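The Table I Stopped Covering Up
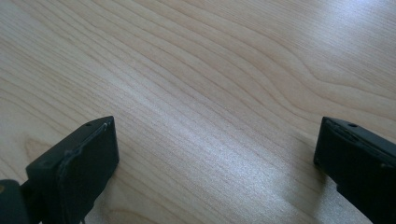 Pale wood, wavy grain and plenty of glare.

I owned a tablecloth for every holiday, plus a plain gray one for the rest of the year, and for 16 years I don't think my table saw daylight for longer than it took to do the laundry. Then in February the gray one came out of the dryer with a hole in it, and I was too lazy to go dig up another. So I ate my toast on bare wood and ended up staring at it until my coffee went cold!

The grain is what got me. Up toward one corner the lines roll up and then down again like the contours on a hiking map, and across from there they're packed tight in long bands that bend just a little. I've caught guests following them with a fingertip while they wait for the soup.

My friend Golnar Bahrami, who refinishes furniture out of a garage she calls Jimovari, came over for lunch and spent most of it with her cheek down near the table. "It could be maple, it could be birch," she told me. "Do you need to know?" (I kind of did, but okay.) She was much more interested in how I'd been cleaning it. I'd been using the same spray I use on the stove, and I got a look for that.

So now I do it her way: a soft cloth, barely damp, always along the grain, then a dry one right after. It takes me 3 minutes after dinner. Hot pans go on a trivet, and the kids' markers live in another room.

The shine is the part I'm still getting used to. When the light hits, the middle goes almost silver and the lines nearly wash out, and every crumb shows up like it's on stage. Golnar says I could have it taken down to a duller finish. I thought about that for a week and decided to move my chair to the other side.

The tablecloths are in a bag by the front door, except the one with the pumpkins.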